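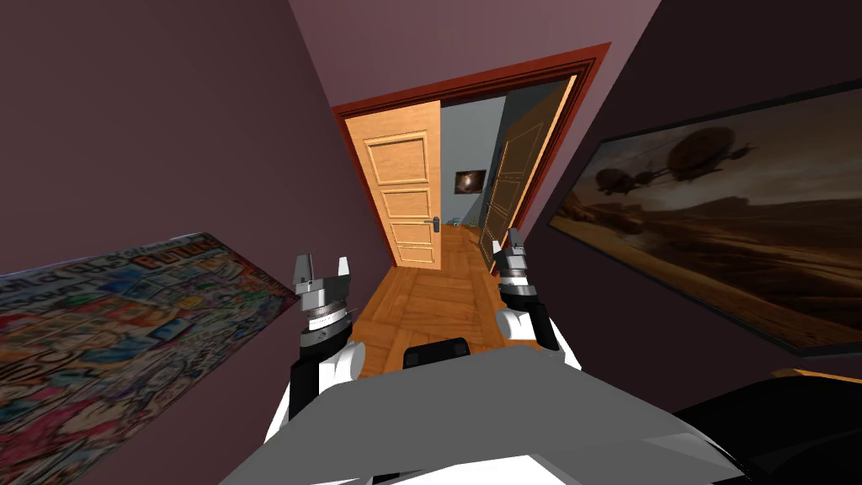
# Fedanico Two-Arm Room Assistant

**Model 2401 - two arms, parallel-finger grippers, for furnished rooms and offices**

The Fedanico 2401 does the opening, closing and fetching that eats up a working day in a furnished building. It is sold to guest houses, managed offices and training centers where staff walk from room to room checking doors, closets and cabinets. Every order includes the planning software, so a route can be run in simulation with your own room layouts before the machine is delivered.

## What it does

- Opens and closes lever-handle doors and bar-handle cabinets
- Moves light supplies between a store room and guest or meeting rooms
- Checks that cabinets are shut at the end of a shift and logs any that aren't
- Waits at a doorway when a person is coming through, then carries on

It does not clean, make beds or lift anything over the arm rating on the order sheet. It does not use stairs.

## Handles and cabinet fronts

Cabinet work is the part of setup that takes the most care, and it is where most buyers ask for help. A door usually has one handle at one height, but furniture varies a lot within a single building. Handles get stored in the planner by shape and by approach direction, and the approach is worked out with the gripper open and clear of the wood. A dark bar that hangs down over the gap between two raised panels, like the one in the simulated view here, is entered as a vertical bar with a free lower end. Beveled panels should be marked as no-contact areas so that the fingers stay off the molding. 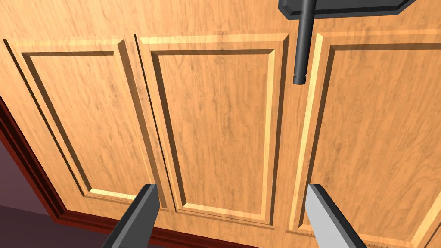 Staff at Budbridge, our first guest house customer, set up their own cabinets after one day of training. They work in the simulator first, with both fingers short of the cabinet front and the handle still above them, and adjust the reach from there. Only when a handle has passed in simulation is it released to the machine on the floor.

## What changes for your staff

The rounds get shorter. At Budbridge the evening cabinet check used to belong to whoever was on the desk, which meant leaving the phone. The desk now gets a list at 9 and someone goes only to the rooms on it.

Some work is added. One person per shift needs to know how to stop the machine, restart a route and read the log. New furniture has to be entered before the machine will touch it. Housekeeping staff should be told which rooms are on the route and when, and they can take a room off it from any phone on the building network.

We suggest keeping Sunday free of routes for the first month, so that changes can be made without a run waiting.

## Ordering

| Item | Part no. |
|---|---|
| Room Assistant with planner | 2401 |
| Spare finger set, pair | 1025 |
| Mudasia charging dock | 3887 |

The Chae wrist cover is optional and fits both arms. Room layouts can be sent with the order or added later. Delivery includes one day of on-site training for up to 9 people.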